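Waltwood Residents' Association
Minutes of the monthly meeting, held Fri 12 January in the downstairs room

The meeting opened late, the key having been in the other coat. Apologies were received from the upstairs flats, who could be heard overhead.

Minutes of the last meeting

Approved, with one correction. The phrase "a lively exchange about the bins" was felt to be unfair to the bins and now reads "a discussion." The member who was recorded as having left early wishes it known that he went out to move his car and then stayed out.

Shared kitchen

The kitchen rules were taped up again in December and have come down again. The secretary will print them larger. It was agreed that anything left in the refrigerator without a name on it belongs to whoever is hungry, and that anything with a name on it belongs to that person until it changes color.

A proposal to buy a second kettle was carried. A proposal to descale the first one was deferred.

Crumbs were raised. Members who toast are asked to empty the tray when they finish. Several people said they already did this, and the tray will be looked at.
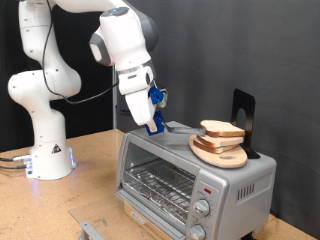

The question of who wipes down the counters took up more of the evening than the agenda allowed for. The Hondumberg Street side does it Mondays, or says it does. The courtyard side has no day and would like it understood that it was never offered one. A rota will be drawn up and put next to the rules, wherever those end up.

Courtyard

The pear tree has been pruned by someone. The association thanks them, and would like to know who they were and where they put the branches. The bench quote from Havlíček came in at more than we have, and the cheaper quote came without legs. We will ask Havlíček whether the price moves if we collect it ourselves. The member with the van said he would think about it, in the tone he used last year about the sandbox.

Moss on the north steps: still there. Grit has been ordered. Until it comes, please hold the rail, and please stop hanging mats on the rail.

Noise

Three complaints, all about the same drum kit. Its owner attended and spoke well. He will stop at 8 in the evening and has offered to put down a rug. A counter-complaint about the barking that starts when the drumming does was noted, and the dog's owner said the dog was only responding.

Front door

The new Clevatik lock works well for everyone who has learned to lift the handle first. A note saying LIFT has been added. A second note, saying LIFT HARDER, is not official and should come down. Spare keys cost 5 each, cash, exact change, and the person holding the tin is not a bank.

Money

There is 100 in the float. The kettle will come out of this. The bench will not.

Any other business

A member asked whether meetings could be shorter. This was discussed at length. Another asked for better cookies and was put in charge of cookies.

The lost glove is still on the radiator. It is a left one.

Next meeting in February, same room, once the date has been agreed with the choir. Bring your own chair if you are particular about chairs.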